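Sorting out the utility room: your questions, my answers

Ever since I mentioned that I'd finally tackled the cupboard and shelf at our place in Pronenbridge, the same handful of questions keeps landing in my inbox. I've put the answers on one page so I can stop typing them out. The slotted white plastic gets the most post by a mile, so I'm starting there.

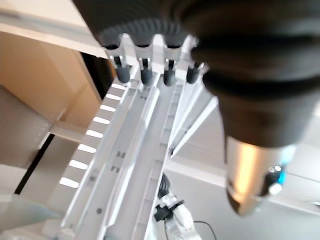 Words and pictures: the Pronenbridge Tidy-Up pages
Last updated: April

Why plastic racking and not metal or wood?

Damp, mostly. Our utility room gets steamy on a Saturday when everything goes through the wash, and my old metal shelf left orange marks on the wall. White plastic wipes down in seconds and I like how the slots let the light through – it makes a poky corner feel less gloomy.

Where did you get it?

Mine came from Zamolon, and I paid 37 pounds for it, delivered. Genalell do something very similar if you don't mind waiting. I had a look at both and went for the one that would turn up before the weekend, which is how I choose most things!

How do you clean the slots?

Old toothbrush, warm water, drop of washing-up liquid. Start at the top and work down, or you'll drip grey water over the bit you've just done (ask me how I know). Dry it with a cloth that doesn't shed.

What do you keep big plastic bottles for?

Oh, everything. Watering the pots, mostly, and rinsing out the bin. I won't reuse one that's held anything nasty, and I don't put anything in one without a label on it. Masking tape and a marker pen, done.

Should bottles be stored standing up or lying down?

Standing up if there's anything in them, always. Empties can lie down if that's how they fit, and mine often do. I go for screw caps every time, and a bright colour helps me spot when one's gone missing.
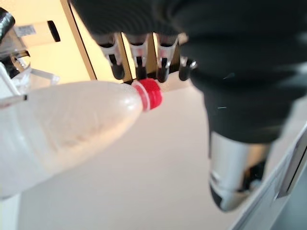

Dela Peña wrote in to say that empties should be kept with the caps off, or they go musty inside, and that a rinse with bicarb sorts out any that already have. I've tried the bicarb and I'm a convert. The caps I'm less sure of, as I'd lose every one of them by Tuesday.

How much should I hang on to?

Less than you think you need. I worked out that I had 300 litres of empty containers in there when I began, and I water six pots. I kept four bottles and took the rest to the tip.

The red caps on mine don't fit my other bottles. Any ideas?

Threads vary, even between bottles that look the same size. Don't force it, you'll only strip it. Keep each cap with its own bottle, and if it's already cracked, recycle the pair if your council takes them.

Can I ask you something that isn't on here?

Please do. I read everything, usually in the evening with a cup of tea, and the good questions get added to this page.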